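Sun 18 March

The reply from the department arrived on Friday evening, after the office had closed, and I read it at home this morning with the schedule of documents beside me. Of the 639 pages identified as falling within our application, 51 have been released. Of those, 40 carry redactions to some part of the text. The covering letter describes the release as partial. I would have chosen a smaller word.

For the record, the application concerned correspondence between the department and two contracted firms, Flitberg and Keta, on the handling of complaints about online posts during the water pricing inquiry. We sought letters, file notes, meeting invitations and any list of accounts or articles passed from one side to the other. The department has accepted that such lists exist. It has declined to release them on the ground that they form part of a deliberative process, and it has declined a second group of pages on the ground that the firms would suffer commercial harm.

The first ground is arguable. A list of items already sent to an outside party does not seem to me to record deliberation, and the tribunal has taken a narrow view of the exemption on previous occasions. The second ground is weaker in the case of Flitberg, whose contract ended before the application was lodged, and stronger in the case of Keta, which is still tendering for government work. I have drafted the request for internal review on that footing, treating the two firms separately, and will circulate it tomorrow.

The released pages are not without interest. One email chain, dated from the second week of the inquiry, has an officer asking whether a particular article "can be looked at again". The answer has been removed in full. A later file note refers to a weekly telephone call, and states that no minutes are to be kept of it. I have asked that the review address whether calendar entries for the call were searched, as none appear in the schedule.

The Vương submission was also discussed on Friday. It argues that any contact between a minister's office and a platform concerning lawful speech should be entered on a public register within six days. The principle is sound and I expect we will endorse it. The period is short, and I would prefer that we say so plainly in our own submission, which is due in April, in place of the general support offered in the present draft. Nolach has agreed to co-sign provided that the section on penalties is removed. I am inclined to accept — the section was never well drafted.
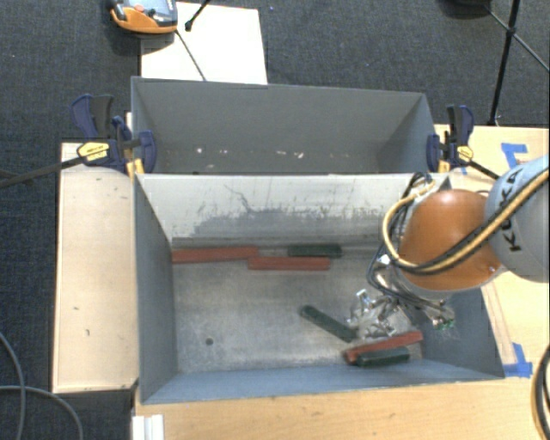 Our classification of the released pages is to be settled before the review request is lodged. The proposal is to use two categories only, one for pages in which the department asks for something to be done and one for pages in which it merely passes on information. I had wanted a third for doubtful cases, and have withdrawn the suggestion, as nearly everything would end up in it. Two colours will do for the tabs: red for requests and dark green for information, the same pair as the long blocks in the metal bin. The paper copies can be tabbed in that way and the spreadsheet shaded to match.

The filing fee for the tribunal, should it come to that, has not been budgeted. I have made a note to raise it with the finance officer before the draft leaves the office, and to check whether the reduced rate still applies to incorporated associations.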